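Community Kitchen: New Rules for the Counter and the Serving Plates

The kitchen on the ground floor of Bornora reopened on 27th January after three weeks of work. Most members will have used it by now, at least for coffee. This item covers what was changed, what was left alone, and what we are asking people to do when they finish cooking.

The old counter is gone. It had been patched at both ends, and the section next to the sink had swollen so badly that the drawer below would only open if you lifted it first. The new counter is gray with dark flecks in it. We looked at samples from two suppliers and went with Sustano, who could deliver before the end of the month and whose price included taking the old one away. The cost of the counter, delivered and fitted, was 2000 dollars. That came out of the building fund, and the full breakdown is on the notice board by the mailboxes.

The cupboards were cleaned and rehung but not replaced. Two of the doors still don't line up. The fitter has promised to come back in March to adjust the hinges, and until then please don't force the one over the stove. It does close, but it needs to be pushed from the bottom corner.

While everything was out of the cupboards we went through the dishes. We ended up with 47 plates worth keeping, after the chipped ones and the picnic ware were taken out. The mugs have not been sorted yet. If you brought something from home for a potluck and never took it back, look in the box under the hall bench. Whatever is left there at the end of March will go to the thrift store. 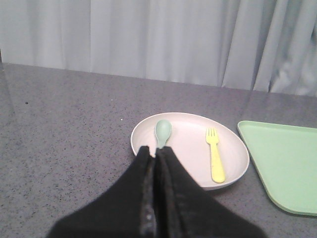
Cleaning the counter takes very little, and the main thing is to do it every time. Wipe it with a damp cloth and a drop of dish soap, then go over it again with a dry one. Don't use the scouring powder that used to live under the sink, and don't use bleach. The speckled pattern hides crumbs very well, so run your hand along the back edge by the curtain before you decide you are done. Used utensils go on a plate, as with the two on the round white one, and not straight on the counter. Turmeric, beet juice and red wine should be wiped up right away. The supplier says the surface will resist stains, but we would like it to look the same in five years.

Hot pans are the other concern. There are trivets in the top drawer to the left of the stove, and they should be used for anything that comes off a burner or out of the oven. The surface can take a warm dish. It should not be asked to take a cast iron skillet, and a scorch mark is not covered by the warranty.

The curtain was another subject of discussion at the last meeting. Some members wanted a blind, and one household offered a shutter they no longer needed. In the end we kept a pale curtain, mostly on cost. It comes down for washing once a month and goes in on a cool cycle with nothing colored. Please don't dry your hands on it. There are towels on the hook beside the refrigerator, and clean ones in the hall closet.

Bookings work as before. The kitchen can be reserved for up to 3 hours at a time, and the sheet is now on the Sketico page as well as on paper. If the two disagree, the paper sheet wins. Groups of more than 12 should reserve the dining room too, as the kitchen gets crowded quickly and the back door has to stay clear. Leave 15 minutes at the end of your slot for cleaning up - the next group should be able to start on time.

The first large event in the new kitchen will be the Xolalpa supper, which is expected to bring in 60 people over two sittings. We still need two large stockpots and a second rice cooker for the day. If you can lend either, put your apartment number on a piece of tape on the bottom of the pot and leave it on the shelf by the pantry. Pots will be washed and back on the same shelf the next morning.

Problems with the faucet, the drawers or the new counter should be written in the repair book in the hall. Please include the date and your apartment number.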